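Mar 23, 2018

# Call for participants: home and workplace trials of the Iketti table-top arm

Sovgate is looking for people to try out the Iketti, a small table-top robot arm sold as a kit, and to tell us in writing what they make of it. We test equipment for buyers who want an independent opinion before they order. The makers of the Iketti do not pay us and will not see your name.

We want to hear from households, small workshops, cafés, school technicians and anyone else who has a table, a few spare hours a week and some ordinary objects that need picking up and putting down. You do not need to have used a robot before. We would like at least half of the group to be new to this.

The trial runs through June. The closing date for applications is the last day of this month, and we will write to everyone who applies, whether or not they get a place.

## What the kit does

The Iketti is meant for light, repeated handling: moving a cup from one side of a table to the other, sorting small parts, putting things into a dish. It is taught by hand. You guide it through the movement, press a button to save it, and it repeats the movement when asked. There is also a camera-based mode in which the arm looks for an object it has been shown before. Our review will spend most of its time on that second mode, as it is the part buyers ask us about.

The arm lifts up to 1000 grams. It runs from the mains and connects to a laptop with a cable. There is no wireless version.

We have been running our own tests at the Wamerik workshop since the winter. The table work is kept simple, with a plain cloth and a few small household things, and the same tasks will be used in the trial so that your results can be set beside ours. Pale objects on a pale background have given us the most to write about so far — that part of the task sheet is longer than the rest.
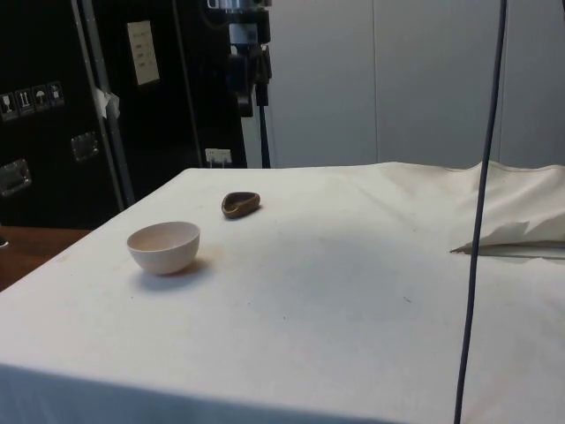

**THE TASKS**

A small white bowl on a white cloth is one of the set tasks. The arm has to find it, lift it and set it down on a marked spot. The brown oval dish is another. It is shallow and lies flat, so the approach has to be low, and the glossy finish should make it a fair test of the camera mode under different lights. You will do both tasks with the cloth pulled flat and again with some of it bunched up at one side of the table.

The remaining tasks use your own belongings. Choose things you really handle: a mug, a tin, a sponge, a roll of tape. Please leave out anything sharp, anything hot and anything you would be sorry to see dropped.

Each session takes up to an hour, including setting up and filling in the log. We ask for two sessions a week. If you miss one, write "missed" in the log and carry on with the next. Do not try to fit extra runs in at the end to make up for it.

**WHAT YOU WILL NEED**

- A steady table, at least as deep as a normal desk, that can be left set up between sessions
- A mains socket within reach, without an extension lead
- A laptop with a USB port, bought in the last seven years
- A room with a door that can be shut while the arm is moving, if you have small children or pets
- Enough written English to keep a short log

We supply the arm, the clamp, the cloth, the two set objects and a printed task sheet. Everything comes in one case, which is heavy. Tell us on the form if you have stairs and no lift and we will arrange for two people to bring it.

**WHAT WE ARE ASKING ABOUT**

The log has a page for each session. It asks what you tried, how many attempts you made, how many ended with the object where you wanted it, and what the arm did on the others. There is a box for anything else. Past testers have used that box for the noise, the smell of a new motor, the state of the manual and the colour of the case, and all of it was of use to us.

At the end there is a telephone interview with Raili Mäkelä, who is writing the review. It is recorded if you agree to that and noted by hand if you do not. She will ask whether you would buy the kit with your own money, and at what price.

We would also like a view on the manual from people who have followed it from the first page. The English version has been revised once already and the section on fixing the clamp to a table still differs from the parts in the box. Please do not look for help online until you have tried the printed steps.

**PAYMENT**

Participants receive £1000, paid in two equal parts: the first when the kit has been set up and the first log page is in, the second after the interview. The kit goes back to us. Broken set objects are our concern. Damage to the arm through normal use is covered, and so is damage to your table, provided that you sent us a photograph of it beforehand.

You can leave the trial at any point. If you leave after the first payment, you keep it.

**WHO CANNOT TAKE PART**

We cannot take anyone under 18, anyone who works for the makers or for a shop that stocks the kit, or anyone who has been paid to write about table-top robots in the past year. People who took part in our Vukadinović gripper trial are welcome to apply again.

**HOW TO APPLY**

Ask for a form from the Sovgate office or collect one from the front desk at Wamerik. Send it back with a photograph of the table you mean to use and a few lines on what you would like the arm to do. We read those lines first.

Questions about the kit and the tasks go to Vojtěch Tóth. Questions about payment, delivery and access go to Celeste Henríquez. Both can be reached through the office on weekday mornings — please say that you are calling about the Iketti trial, as there are other calls open at present.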